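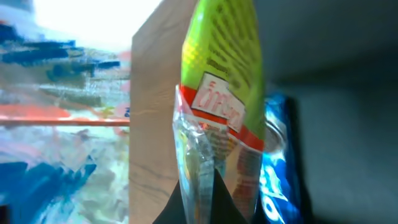 Wrist view of the gripper holding the base of a snack bag.

Equipment Review: Adach Two-Arm Tabletop Kit
Reviewed for the Herthorpe Student Robotics Club by Perihan Ağca, faculty advisor
January 27, 2024

The club has used the Adach kit since October for its packing project, in which students program an arm to pick wrapped snacks from a table and place them in a shallow box. This review is intended for schools considering the same purchase.

The kit cost $1,417 and arrived in two cartons. Assembly took our members four meetings. The printed guide is clear on the arms themselves but gives only one page to cable routing, and the cables are long enough to interfere with the work if they are not secured. We recommend that an advisor review this step before power is applied.

Performance with soft packaging was the main concern of the club. In our fall trials, the gripper completed 67 percent of its picks on crinkled bags. Firm, flat items such as chocolate bars gave less trouble once students had learned to approach them from the narrow side. The wrist view is useful for judging the grip, although a package held close to the lens hides much of what lies behind it. Students soon came to depend on the overhead view for placement.

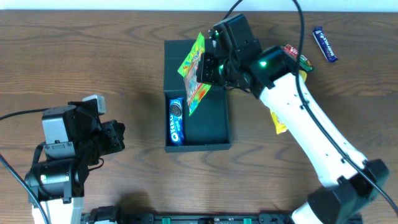
Can the kit be used with one arm only?
Each arm runs separately, and beginners in our club completed their first exercises with a single arm before the second was connected.

The supplied software, Etiner, is adequate for a first course. Recorded motions are easy to save and replay. Error messages are short and often unhelpful, and the search function in the manual did not find several of the codes we received. Support from the dealer, Jankauskaitė, was courteous, with replies normally sent by the next school day.

A replacement gripper is sold separately for $599. We consider this price high for a part that students will handle every week, and schools should include it in the first-year budget.

The club recommends the kit for high school groups with some programming experience. It is less suitable for middle school programs unless an advisor can attend every session.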